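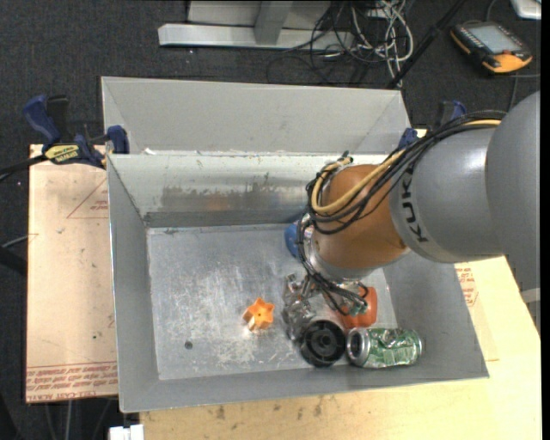

A KUKA arm lowered into a grey sheet-metal bin.

The Pilholm Notice

The Office of Weights and Crossings at Pilholm regrets to inform the public that the ferry will not run on Wednesday. Passengers holding tickets for the Sowa landing may present them at the side window, where they will be stamped and returned.

So read the notice, and Radu Vlad, Second Clerk, had written it. He pinned it to the board at a quarter to eight and stood back to see that it hung straight. In June the board swelled with the damp, and the pins were inclined to work loose.

It was the practice of the Office to give no reason for a cancellation. The regulations of the harbour, which ran to 94 articles, required that the public be told of the fact, the day and the remedy. They made no mention of a cause. Mr Vlad had served under this rule for most of his working life and had found it a comfortable one.

At nine o'clock a gentleman presented himself at the side window. He gave his name as Itsuki Noguchi and placed on the sill a ticket bearing the number 3536.

"I should like to know why the ferry is not running," he said.

Mr Vlad replied that the Office was not in a position to say.

"Is it the weather?"

Both men looked at the water. It lay perfectly flat as far as the Sowa light, and a duck was crossing it.

"The Office is not in a position to say," said Mr Vlad, and he stamped the ticket and returned it.

Mr Noguchi did not leave. He explained, in a courteous manner, that his sister was to be married at Sowa on Wednesday afternoon, that he had in his keeping a clock which had stood in their mother's kitchen, and that he had promised to set it going in her new house before the guests sat down. The road by way of Piteck took two days. He had no wish to cause difficulty. He would merely like to be able to tell her the reason.

Mr Vlad consulted the regulations. He turned first to Article 12, on stoppages, and then to Article 60, on enquiries made in person. Neither was of assistance. He then did something which he had not done before, and went up the back stairs to ask.

The Harbour Master was at her desk with the shutters half closed. She listened to the whole of the matter, including the clock.

"Old Clernetti is to be buried on Wednesday," she said. "He took that boat across for longer than you or I have been here. The crew asked if they might carry him over themselves, with no fares taken. I said that they might."

"It was not in the instruction, ma'am."

"No," said the Harbour Master. "I did not know how to put it."

Mr Vlad returned to the window. Mr Noguchi was waiting with his hat on the sill beside the ticket. The Second Clerk considered the wording for some time, and then set out the reason, plainly and in full. Mr Noguchi heard it with his head bowed. He had crossed with Clernetti as a boy, he said, and had once been allowed to hold the rope.

At noon a second notice was pinned below the first. It stated that the ferry would cross once on Wednesday, at ten in the morning, in the service of its late master, and that persons wishing to accompany him would be carried without charge. A line had been added at the foot in the same careful hand. One clock, it said, would be accepted as hand luggage.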